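Thread: Star tracker drops out in eclipse on a 6U - thermal or software?

kvincze
Our Plomano cubesat loses attitude lock on nearly every eclipse pass. The tracker reports "insufficient stars" for up to 200 seconds, then recovers. Baffle temperature falls by 30 degrees over the same period. I suspect the lens mount is shifting and the focus goes with it.

Unnithan_N
Check the exposure setting first. Ruvar firmware switches tables on the sun sensor flag, and the night table has a gain error. We saw the same thing on Banevora.

zgudeta
Disagree. A gain error would show from the first second of eclipse. When does the dropout start, Krisztina?

kvincze
Late, 576 seconds in on Saturday's pass. Gain was nominal in telemetry.

zgudeta
Then it is mechanical. Fit the star spot width against mount temperature.

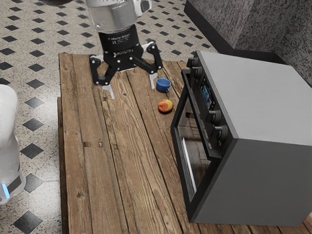
Re: Star tracker drops out in eclipse on a 6U - thermal or software?

Unnithan_N
Not proven. Reported gain is the commanded value, so it would look nominal either way. Dump a raw image during the dropout.

wubit_m
Both tests need the same data. Take one raw image before eclipse and one during the dropout, with exposure locked. If the spots widen, it is focus. If the width holds and the background rises, look at the gain.

kvincze
Downlink budget allows two images per day over the Ulloa station. I will lock exposure and request the pair tonight.

Unnithan_N
Fine. Send the dark level too - I still expect the table.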